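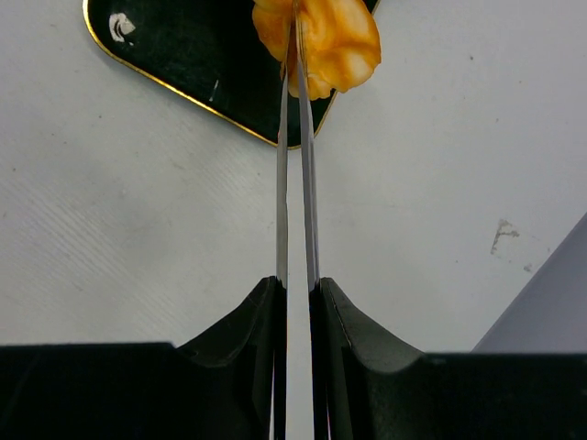 Basket-type air fryers, second-floor kitchen, Ollevstead. The check covers the two Ultik units and the Welidis, which replaced the older Hakala in February. Power was off at the wall for items 1 to 6. For item 5, "loose matter" means any piece that could lift off the basket and reach the heating element, and it includes puffy, uneven shapes like the orange one between the two metal fingertips as well as crumbs and paper. Items 7 to 9 were done with the units running empty.

**Checked by:** Helge Bakke
**Reviewed by:** Orvokki Lahtinen
**Period:** March 2022

| No. | Item | Ultik A | Ultik B | Welidis |
|---|---|---|---|---|
| 1 | Cord and plug free of cuts, kinks, scorch marks | Pass | Pass | Pass |
| 2 | Feet present, unit does not rock | Pass | Fail | Pass |
| 3 | Rear vent clear, gap to wall kept | Pass | Pass | Fail |
| 4 | Basket coating intact | Fail | Pass | Pass |
| 5 | No loose matter in drawer cavity or near element | Pass | Fail | Pass |
| 6 | Basket handle tight | Pass | Pass | Pass |
| 7 | Unit stops heating when drawer is pulled | Pass | Pass | Pass |
| 8 | Timer ends cycle and sounds | Pass | Pass | Pass |
| 9 | Air temperature close to set point | Pass | Pass | See comment |

## Comments

**Item 2, Ultik B.** Left rear foot missing. Unit sits on the counter by the sink and moves when the drawer is pushed in. Replacement foot requested from Tuulikki Partanen. Use Ultik A in the meantime.

**Item 3, Welidis.** Found pushed back against the wall tiles. Moved forward during the check and the position marked with tape. The manual for this unit asks for more clearance than the Hakala did, so the old tape line was wrong and has been removed.

**Item 4, Ultik A.** Coating worn through at two corners of the basket. No flaking elsewhere. Basket taken out of use. The spare from the storage cabinet fits and has been put in. Metal tongs are still in the drawer below this unit; silicone-tipped ones are on order.

**Item 5, Ultik B.** Parchment scrap stuck to the element guard, browned at one edge. Removed with the unit cold. Liners must be weighed down by food and must not be in the basket during preheat. Same comment as last time.

**Item 9, Welidis.** Set to 200 °C, probe at basket center, reading taken after preheat. Reading was low by 9 degrees. The limit on our sheet is 10, but the reading had not settled when the cycle ended. Repeat with a longer run. Eetu Saarela has the probe until then.

## Follow-up

- [ ] Foot for Ultik B (Partanen)
- [x] Basket swap, Ultik A (Bakke)
- [ ] Repeat item 9 on Welidis (Saarela)
- [ ] Swap tongs when delivered (Bakke)
- [x] New tape line, Welidis (Bakke)

Ultik B stays unplugged and tagged until the foot is fitted and items 2 and 5 are checked again. Tags may be removed by Lahtinen or Bakke only.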